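Furnishing the Reading Corner, Part Two

The first part of this account, published in December, dealt with the shelving and the lighting. The present entry concerns the tables and chairs, which have taken considerably longer to settle.

The original intention was to purchase a single long table. Gukow offered one at 415 dollars, and Flindance a similar model at 394, delivery included. Both were measured against the room and both were declined. A long table would have left too little space to pass behind the chairs, and the room is used by persons who come and go at different hours.

Separate tables were therefore chosen, with upholstered chairs in taupe. The fabric has proved forgiving. It is brushed once a week and has not yet required washing. The chairs are heavier than expected and should be lifted when moved, as dragging them has already left one mark on the floor near the door.

A word on coasters. A wood surface will not tolerate a hot cup, and a set of 10 was ordered from Akbari for 57 dollars. The price was high – it must be admitted that plain cork would have served – but the plain ones were never used by anyone, and the decorated ones are.

The framed prints have not been hung. The hooks supplied by Tareck were too small for the frames, and replacements are on order. Until they arrive, the floral print in the white frame will remain in front of a chair.
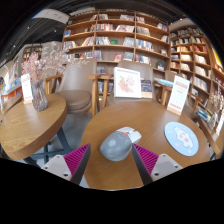 Posted by Akbari Reading Room Notes
February 10, 2019

The round table is used mostly for computer work, and the mouse stays there beside the light-blue coaster with the cartoon animal. The tall white sign card in its wooden base is also kept on this table, although a smaller card may be preferable. The next entry will address the rug, for which two samples have been requested, and the question of curtains on the street side.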